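Boards > Student Robotics > Vision and Sensors > Wrist camera loses marker on tray holder close in

Wrist camera loses the marker in the last few inches before pickup

posted by ustik_shop2

I'm one of four students on a spring project at school. The job is to have an arm drive up to a small white holder, find the marker on it, line up, and lift it off a rack. We call the cell Ustik after the road the school is on. The arm has a small camera at the wrist. The holders are white matte printed plastic, and each one has a square marker stuck near the top of its face.

From far away it works fine. We start 741 mm out and the marker is found on nearly every run. The pose is steady enough that the arm heads straight for the right spot. The trouble is at the end. Once the camera is closer than 110 mm, the position starts to jump, and the angle is worse than the position. The tilt flips back and forth between two values, and the arm twitches when it follows them. Twice it bumped the holder and we had to hit stop.

What we have tried so far:

- Printed the marker again at higher contrast. No change.
- Turned off the room lights and used a desk lamp. It got worse on one side.
- Slowed the arm down. Same jumps, just slower.
- Averaged the last few readings. The arm stopped twitching but ended up off to one side.

The vision software is Prevex, the version our teacher put on the lab computer. The arm controller is separate and takes a target from Prevex over the network. We calibrated the camera in March with a printed grid and have not done it since. The demo for the parents is coming up and I would like to know if this is a calibration problem, a lighting problem, or a marker problem. I can't change the rack, because another group uses it too.

posted by gelamel_mentor

The flipping tilt is a known thing with square markers. When you look at a flat square nearly head on, there are two tilts that explain the picture almost equally well. A tiny error in the corners decides which one the software picks. Far away your arm probably doesn't react much to the tilt, so you don't notice. Close in, a few degrees moves the tool sideways enough to hit something.

I run a club on Gelamel Street and we have the same kind of setup for our younger team. This is the order I would go in.

1. Stop using the tilt from the marker for the last part of the move. Your rack doesn't move, so you already know how the holder leans. Measure it once with an angle gauge and put it in as a fixed number. Use the marker only for left and right, up and down, and distance.

2. Check how sharp the marker is at your closest point. Many small wrist cameras are fixed focus. If yours is set for long range, the corners go soft close in. Save a picture at 110 mm and zoom in on the corners of the black square. If the edge is smeared over several pixels, change the focus, then calibrate again. A calibration done before you touch the focus ring is no good afterward.

3. Look at the size you typed into Prevex. It wants the side of the black square, not the side of the paper. If your label has a cut line printed around it, people measure to that by mistake, and then every distance comes out wrong by the same percentage.

4. Take the last good reading at a standoff and go in blind from there. We stop the arm, wait until it settles, read the marker, and make one straight move in. No corrections on the way. It looks less clever but it picks up the part.

Do step 4 even if the others fix it. At some point the camera is so close that the marker leaves the view, and your program needs to have a plan for that.

On the lighting, a single lamp from the side puts a shadow edge across white plastic, and if that edge lands on the marker it can pull a corner. Two lamps are better than one, or bounce the lamp off the ceiling.

For comparison, I saved a view from our wrist camera on the approach:

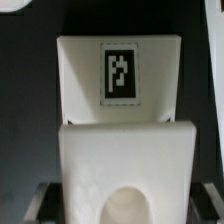 Marker on the tapered rear holder, with the larger white block in front of it.

Look at the white margin around the black square. You need that margin. If you trim the label right up to the black, a dark background can run into it and the software has no clean edge to find. Note too that the face flares out toward the top. The label needs to be pressed flat on that face. If one corner lifts, you have a bent marker and no setting will save you.

posted by raju_bench

It's the lighting. White plastic is always trouble. Paint everything gray and it will go away. We did that on the Raju bench and had no more problems. Also try a bigger marker.

posted by third_shift_arm

Painting the holders is a lot of work and I don't think it touches the tilt flipping. A bigger marker does help at long range but makes it leave the view sooner when you get close, which is the opposite of what you need.

One thing to add to the longer reply. Log the raw numbers before you average them. If the readings sit in two separate groups, it is the flip, and the average lands between two answers where neither is right. That would explain why your arm went off to one side. If they are spread out in one cloud, it is focus or noise. Hold the arm still and take 61 readings at the close position. It takes a minute and you will know which one you have.

If it is two groups, you can also keep the one that is nearer to the last far-away reading and throw the other out. I would still use the fixed angle on a rack that stays put.

Comments

ustik_shop2: Did the logging. Two groups, 13 degrees apart. We fixed the angle in the program and the twitching stopped. Also, we had typed in the paper size. Will do the standoff move next.

gelamel_mentor: Good. Fix the size first and then measure your standoff again, because the old distance was wrong too.

pla_and_patience: Does the fixed angle still work if the rack gets bumped?

third_shift_arm: Small bumps, yes. If somebody moves the whole rack, measure it again.

Contact the moderators | Copyright the posters and this site | Back to top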